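Prerico Automation
About Us

Prerico sets up, services and repairs robotic work cells for organisations that take apart, refurbish and recycle electronic equipment. Our workshop is in Girkosby, and we support cells on client sites throughout the region.

The cell we are best known for is Cotum, a bench-top installation for work inside desktop computers.
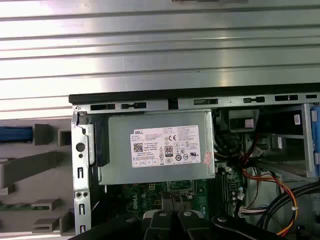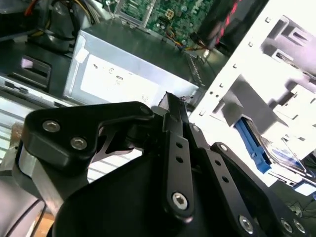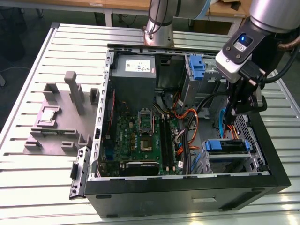
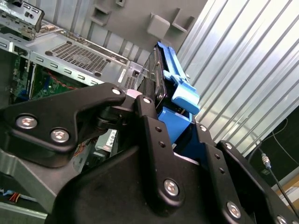
Our history

Prerico began as a repair service for general factory equipment. Our first contract in electronics came from the Lenihan depot, which wished to recover usable parts from retired office computers and had found that its existing machinery could not be adjusted finely enough for the task. The programme that followed became Cotum. The original cell has since been rebuilt twice, and the depot remains a client.

We have now completed 158 service visits under the Cotum programme. Records of each visit are kept at Girkosby and are available to the client on request.

How a cell is set up

Every installation begins with the table. The surface is levelled and bolted down before any arm is mounted, and it is checked again once the full weight is in place. Fixtures are then fitted and their positions recorded. Clients are asked not to move a fixture after this point without notifying us, as even a small shift will carry through to every stored position.

Wrist cameras are calibrated next. Our technicians take 30 readings for each camera at different heights and angles, under the lighting that will be used in daily work. If the client later changes the overhead lights, the calibration is repeated.

Grippers are set last. Finger alignment, closing force and opening width are adjusted using scrap machines of the same model the client expects to handle. A cell is handed over only when it has run for seven consecutive working days without a fault requiring our attendance.

Care and maintenance

Routine care is shared between Prerico and the client. Operators are trained to wipe camera lenses, inspect cables at the wrist and look for looseness in the gripper bolts at the start of each shift. Bolts are to be marked with a paint line at installation so that movement can be noticed at a glance. Operators should not tighten a marked bolt themselves; it should be reported, and the cell paused.

Our technicians attend to joint wear, cable replacement and recalibration. Worn finger links are replaced in pairs. Parts removed from a cell are labelled with the cell number and brought back to Girkosby, where they are examined before being repaired or scrapped.

We stock almost 529 separate spare parts, including links, pivots, camera mounts and cable sets for older cells that are no longer sold.

Training

An introductory course for operators is offered at Girkosby each April and at other times by arrangement. It covers safe entry to the cell, daily checks, restarting after a stop and the correct way to report a fault. A second course, intended for client maintenance staff, deals with fixture replacement and camera calibration.

Visiting and enquiries

The workshop is open to clients from 8:30 a.m. Visits should be arranged in advance through the service desk. Enclosed footwear is required on the workshop floor, and eye protection is provided at the door.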